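From the Institute: Can a Machine Tidy Up Yet?

Household Automation Group, June report to members

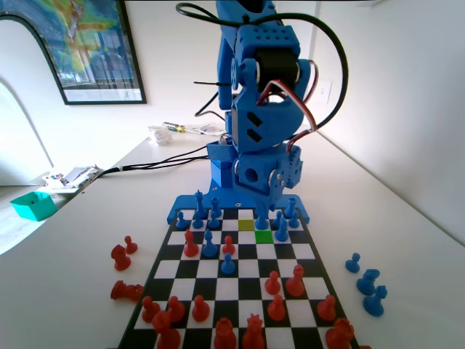
Members often ask the Household Automation Group when a machine will be able to clear a table, sort a drawer or restock a shelf without help. The group's answer this year is that parts of such work can now be done under favorable conditions, and that the conditions remain the difficult part. Board games are a useful place to begin, as they call for the same basic action as many chores: pick up one small object from among several others and set it down in the right place. A chessboard helps the machine a good deal. The squares are marked, the two sides are plainly different in color, and the arm's base stands directly against the edge of the board, so that distances can be fixed in advance. The captured pieces on the table to either side are closer to what a household presents. They stand on no grid, and one red knight lies on its side. A person would pick it up without a thought, while a program written for upright pieces must first be taught that a fallen knight is still a knight.

The group's trials over the past year were carried out at the Plamau workshop and, for shop-floor tasks, at the Kälin parts store in Undcombe. In all, 1,743 attempts were logged. Of these, 744 were completed without a person stepping in. The results varied widely by task. Moving rigid items of known size between fixed positions went well. Folding dish towels went poorly, and loading a cutlery tray fell between the two — forks were the chief difficulty.

"We would not yet advise a member to buy a machine for the kitchen," said Till Sauerland, who directed the trials. "For a storeroom with labeled bins and steady lighting, we would be willing to discuss it."

Erhan Bozkurt, who oversaw the work at Undcombe, reported that setup time is often left out of published claims. At the parts store, staff spent around 3 hours preparing the bench for each new item type. The Clolari planning software, adopted midway through the year, shortened the programming but did not remove the need to measure bins and shelves by hand.

The next round of trials will cover 600 attempts, all of them limited to table clearing and shelf restocking. Members who wish to propose a household task for a later round may write to the group through the Plamau office. Proposals should state the objects involved, their approximate weight, and whether any of them are breakable.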